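Dish Drying and Rack Layout in Shared Kitchens
Project report, Hasdale course in household technology
Savvas Drakos, Itziar Ortuño, Siiri Partanen

1. Background

The shared kitchen in the Balaskas residence has one sink and a short counter. Residents complained in August that washed plates were stacked flat and put away with water between them. Our task was to compare ways of setting plates down after washing and to suggest a layout for the counter.

2. Method

We compared 3 layouts: plates flat on a towel, plates leaning against the wall, and plates upright in a slatted rack. Each plate weighed 442 g dry. Plates were dipped, held over the sink for 5 seconds, and set down. The remaining water was found by weighing on a kitchen scale.

The rack was placed toward the back of the surface, with the plates to be loaded to the right of it. This keeps the reach short and leaves the front edge clear for the next stack.
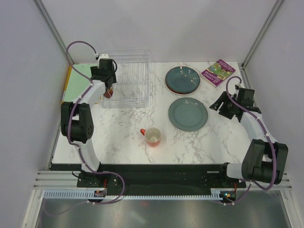
Slat spacing matters more than rack size. A plate that leans on its neighbor holds a film of water along the line of contact, and the film stays long after the rest of the plate has dried. We therefore left one slot open between plates in every run — this halves the capacity of the rack.

3. Results

Upright plates held the least water at every weighing. Leaning plates came second. Flat plates were still wet underneath when the last weighing was made, and the towel had to be changed between runs.

4. Limits

Room humidity was not controlled. Bowls and cups were left out. Segundo Chambi repeated the upright runs and got the same order.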